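Powered Paragliding Ground School
Session notes: propellers, thrust and static testing
Prepared by Seema Katiyar, revised 2020-07-31

Read these before the practical. Bring your engine manual and a notebook.

1. Why prop size matters

The propeller is the load on the engine. A two-stroke makes its best power in a fairly narrow band of revs. If the prop is too long or too coarse, the engine can't reach that band and sits below it at full throttle. It will run hot and feel flat on climb-out. If the prop is too short or too fine, the engine goes past the band, makes a lot of noise and wears itself out.

Diameter and pitch both load the engine, but diameter has the stronger effect. A small change in length shows up clearly on the tachometer. A small change in pitch may not.

2. Gear reduction

Most paramotor engines drive the prop through a belt or a gearbox. To find prop speed, divide engine speed by the reduction ratio. An engine turning 5,700 rpm through a ratio of 2 gives 2,850 rpm at the prop.

Tip speed is worked out from prop speed and diameter. Multiply the diameter in metres by 3.14, then by prop rpm, then divide by 60. The answer is in metres per second. Keep it under 200. Above that the noise climbs quickly and you get little extra thrust for the fuel.

Worked figures for a 1.2 m prop at 2,850 rpm: 3.14 x 1.2 x 2,850 / 60 = 179 m/s. That is acceptable.

3. Static thrust test

Tie the frame to a fixed post with a spring scale in line. The rope must be level and in line with the thrust. Nobody stands beside or in front of the prop disc. Ebuka Danladi will run the throttle and Hinata Tanabe will read the scale from behind the barrier.

Warm the engine fully. Go to full throttle for five seconds, read the scale and the tachometer, then return to idle. Let it cool and repeat. Write down air temperature as well, as a warm afternoon gives lower readings than a cold morning.

Static figures are for comparing props on the same engine. They don't tell you what the prop will do at trim speed.

4. Before the next session

Work out the tip speed for your own unit. Check the prop bolts against the torque figure in your manual, and check the belt for glazing.

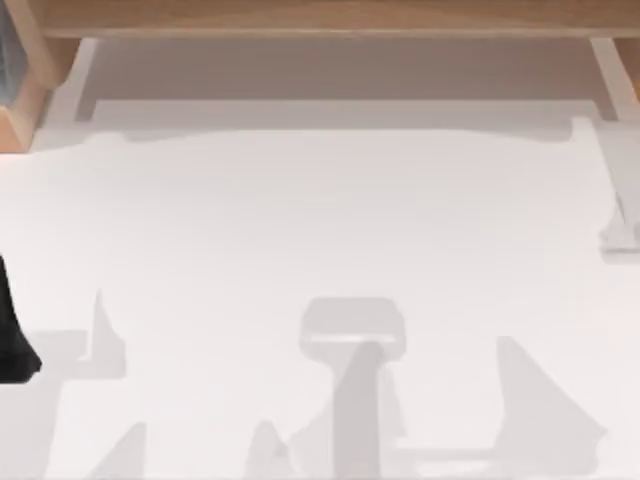

Bring your figures written out in full, with units, including the reduction ratio you used. Balancing and minor tip repairs are covered next time.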